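# Calado 핸드 그리퍼 키트

손으로 쥐고 쓰는 평행 개폐식 그리퍼입니다. 집이나 공용 작업실에서 직접 조립하는 것을 전제로 설계했고, 로봇 팔에 달기 전에 사람이 먼저 들고 집기 동작을 기록하는 용도로 씁니다. 설계는 Margarida Neves, 조립 설명서는 Clementina Barros가 맡았습니다.

## 구성품

- 검은색 플라스틱 링크와 집게 한 쌍
- 파란색 안쪽 패드
- 은색 레일 2개
- 둥근머리 나사와 여분 나사
- 손잡이, 방아쇠, 복귀 스프링
- 카메라 마운트(카메라는 별매)

## 조립

필요한 공구는 육각 렌치와 작은 십자드라이버입니다. 처음 조립하면 3시간 정도 잡으세요. 순서는 레일, 링크, 집게, 패드입니다. 링크 나사는 끝까지 조인 다음 반의 반 바퀴 풀어 둡니다. 너무 조이면 집게가 한쪽만 늦게 닫힙니다. 패드는 집게를 완전히 벌린 상태에서 붙이고 하룻밤 둡니다.

출력 파일만 받아 직접 뽑는 경우 레일 구멍이 빡빡하게 나올 수 있습니다. 드릴보다 줄로 조금씩 넓히는 편이 안전합니다. Parcombe 작업실에서 뽑은 부품은 대부분 줄질 몇 번으로 맞았습니다.

## 사양

| 항목 | 값 |
|---|---|
| 무게(카메라 제외) | 300 g |
| 집게 최대 벌림 | 35 mm |
| 제어 보드 | Nevoteck 호환(선택) |
| 개정일 | 2022년 5월 6일 |

## 가는 물체 집기

조립이 끝나면 젓가락이나 숟가락 같은 식기로 정렬 상태를 확인합니다. 집게 끝이 어긋나 있으면 가는 막대가 돌아가거나 빠집니다. 이때는 좌우 링크 나사를 번갈아 조금씩 조정하세요. 금속 숟가락은 손잡이의 납작한 면을 잡는 것이 좋습니다. 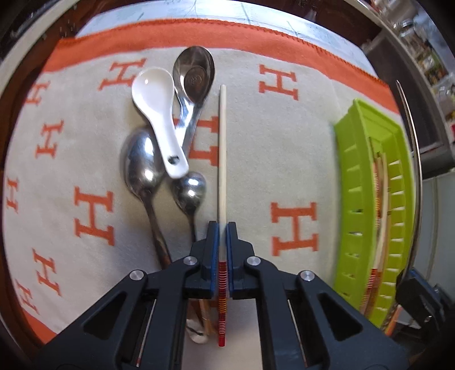

*파란 패드 사이에 나무젓가락 한 개를 세워 문 모습. 오른쪽 연두색 트레이에도 젓가락이 담겨 있다.*

## 주문과 부품

완성품은 팔지 않습니다. 패드와 스프링은 따로 주문할 수 있고, 레일은 키트에 든 것과 같은 규격만 맞습니다. 구형 Cevon 손잡이를 쓰는 분은 주문 메모에 적어 주세요. 연결 부품을 바꿔 보내 드립니다. 다음 발송은 7월입니다.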